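# Taren hand-held gripper pair

**Price:** $2,474 the pair, $1,786 for a single (left or right, say which)
**Ships from:** Plavavgate
**Status:** in stock, small batch. Next one in May.

Two grippers you hold and work yourself, one per hand. You do the task, the grippers log the fingers, you get demos to train a robot on. No robot needed on the table while you record. Same jaws as the ones we sell for the arm, so what you can pick up by hand the arm has at least a fair shot at.

Replaces the old Misero pair. Misero jaws do NOT fit, please stop ordering them as spares for this one.

## What's in the box

- left gripper, right gripper
- cable set, one bundle per side, 3 meters
- spare fingertips, one set
- hex key
- printed quick start (the PDF is newer, use the PDF)

Not in the box: computer, head camera, posts, table. We can quote the posts seperately.

## What it's good for

Small two-handed jobs. Plugs and sockets, lids, cable routing, sorting parts into trays, folding small cloth. One hand steadies, the other does the fiddly bit. Power strip jobs are the ones we get asked about most, so that's what Oľga Kuruc uses when she sets up a new customer. Plug held in one gripper, strip held down with the other, slow at first. Most people need a morning before their demos are worth keeping. Throw out the first batch, really.

Put a plain sheet on the table. Makes the small stuff easier to pick out later when you're going through recordings, and thin white cords are a pain on a white sheet so use a colored one if your parts are mostly white.

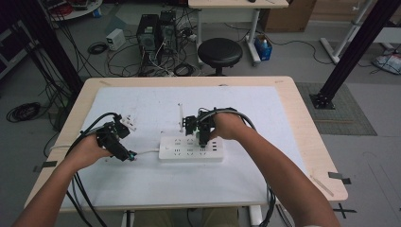

Cables. Yes, it's wired. We tried a wireless version and dropped it, the timing drifted between left and right and fixing it afterwards took longer than the recording. Run each bundle back over your wrist and off the side of the table on its own side. Don't cross them. Leave slack at the elbow or you'll feel it pull every time you reach for the far edge.

## Before you record

1. Plug both sides in before starting the software. Left first. If you swap them it will still run, and your hands come out mirrored in the file.
2. Open and close each jaw all the way, twice. That's the zero.
3. Check the fingertip screws. They work loose on long days.
4. Do one throwaway take and look at it.

Fingertips are rated for 3,000 full closes on hard plastic. Less on metal. When they go shiny, change them. Spares are sold in packs, see the parts page.

## Stuff people ask

**Can I use one hand only?** Yes, buy the single. The second can be added later, it'll pair up without sending the first one back.

**Is it heavy?** You'll notice it by the end of a shift. Take breaks. A chair at the right height helps more than a wrist strap does, and we don't sell the strap any more.

**Small hands?** There's a shorter trigger bar. Free if you ask when ordering, leave a note at checkout.

**Live mains?** No. Train on dead strips and unplugged gear only. The grippers aren't insulated tools.

**Does it work with other arms?** The log is plain text, one row per sample, so if you can write a bit of code you can drive what you like. We only support the Taren arm though. Emails about other arms go to the bottom of the pile, sorry.

## Warranty and returns

One year on the mechanism and electronics. Fingertips and cables are wear parts, not covered unless they arrive bad. Returns inside 30 days if its clean and everything is in the box, including the hex key.

Repairs go through the Kuruc workshop, same adress as sales. Mark the box REPAIR on two sides.

*Page updated 29 December 2023. Prices without tax.*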